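Help Boards > Household > Table Linens > Tablecloths and Covers

Browse Ask Unanswered Members Sign in

Printed tablecloth with black grid lines -- how do I keep it straight, and will the colors run?

Posted by Nisha Bhatia
3025 views

I bought a tablecloth with one of those Mondrian patterns on it, thick black lines with red, yellow, blue and white blocks. I like it a lot but it is giving me two problems.

First, I can't get it to sit straight. With my old plain cloth I never noticed if it was a little off. With this one the black lines make it obvious, and if it's turned even slightly it looks like the whole table is crooked. I straighten it, someone leans on it or pulls out a chair, and it's off again. The table has a smooth top and square corners.

Second, I need to wash it. There is a tea stain on one of the white blocks and some pen marks next to it. The care tag was cut off before I got it (it came from the clearance shelf at Hoststead, no packaging). It feels like cotton but there may be something else in it. I'm worried about the red and the dark blue bleeding into the white. I have read vinegar, salt, cold water, color sheets, and I don't know which of these is real.

It cost 37 dollars so I would like to not ruin it the first time through the machine. Front loader, if that matters.

Also, is it better to leave it folded or rolled when it isn't on the table? The fold lines show up badly on the white parts.

Lalit Gautam

Cold wash, gentle cycle, by itself. Dry it flat. For the slipping get some clips. I have the metal ones and they work.

Bimla Srivastava

I have sewn and sold table linens for a long time, mostly printed cottons, so I'll go through this in the order I would do it.

Test the color before you wash anything. Wet a white rag or a folded paper towel with cool water and a drop of your regular detergent. Press it on the red for a minute, hard, then look at it. Use a clean part of the rag on the dark blue, then again on the black. Do it on the underside of the hem so it won't matter if it leaves a ring. If the rag stays white you can wash it cold on gentle and not worry much. If you get a faint tint, wash it by hand in the tub the first time, and keep the water moving. If you get a strong color, take it to a cleaner and tell them what you saw.

Red is the one I would watch. Blue usually gives up a little the first time and then stops.

About salt and vinegar: they will not set a modern dye. People have been passing that one around for years. Color catcher sheets do work to a point. They grab loose dye in the water, but they can't help if the cloth sits wet and folded with red lying against white. Most of the damage I see happens that way, after the cycle is finished. Take the cloth out as soon as the machine stops. Don't leave it in there overnight.

Treat the tea and the pen before the wash. For the tea, cool water and a little dish soap, worked in from the back of the cloth, then blot. For the pen it depends on the ink. Ballpoint will often come up with rubbing alcohol on a cotton swab, but alcohol can also lift printed color, so stay inside the white block and keep well clear of the black line. Put something absorbent underneath. Blot and do not rub. Plain paper off a roll is fine for this as long as it has no print or dye on it. I go through a lot of it.

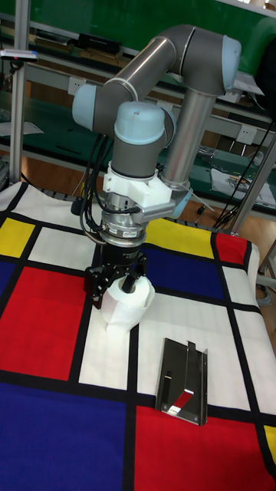 Change the paper every time it picks up color, or you just push the ink back into the cloth. Ten minutes of blotting with clean paper does more than an hour of scrubbing. When nothing more comes off, rinse that spot with cool water before it goes in the wash.

Dry it on a line or laid over a rack in the shade. If you use a dryer, low heat, and take it out slightly damp. Iron it from the wrong side. A hot iron straight on a heavy black print can leave a shine.

Now the straightness. Pick one black line, a long one, and line it up with the edge of the table. Ignore the hem. On cheaper printed cloths the pattern is often not square to the hem, so if you measure the drop on each side and make it even, the lines will still look wrong. You have to choose which one to believe, and with that pattern I would go by the lines.

To hold it there, put a pad under it. The thin waffle kind sold for rugs is fine, cut 2 inches smaller than the tabletop all the way around. It stops the cloth from moving when somebody leans on it. Clips hold the edge, but the middle can still creep, and they leave a dent in the fabric. Hem weights help outdoors. Indoors they don't do much.

Roll it for storage. A cardboard tube from wrapping paper or fabric is good, with the printed side facing out. Put a sheet of plain tissue between the tube and the cloth if it's going to be put away for months, because bare cardboard can yellow white cotton.

Kiran Nishad

Agree with most of that. I'd skip the rug pad if the table has a varnished top. I had one on mine from April until we moved the table, and it left a waffle mark in the finish that never came out. A piece of cotton flannel, fuzzy side up, grips nearly as well and doesn't stick to anything. You can buy it by the yard.

One more thing on the dye test -- do it with warm water too if you ever plan to wash it warm. Mine passed cold and then turned the white parts pink at the next temperature up.

Nisha Bhatia

Thanks. Rag test was clean on red and black, very pale blue on the blue. I'm going to do it in the tub. The tea came out already with dish soap. The pen is lighter but still there.

I checked the lines against the hem and Bimla is right, they aren't parallel. That explains why I kept moving it back and forth. I have some old flannel sheets so I'll try that before buying a pad.

Related on this board

Wax on a cotton runner, brown paper didn't work
What size cloth for a square table with a leaf in?
Is Dravora vinyl backing safe to iron?
White blocks gone gray after washing with towels
Getting fold lines out without an iron
Nidetti napkins shrank, cloth didn't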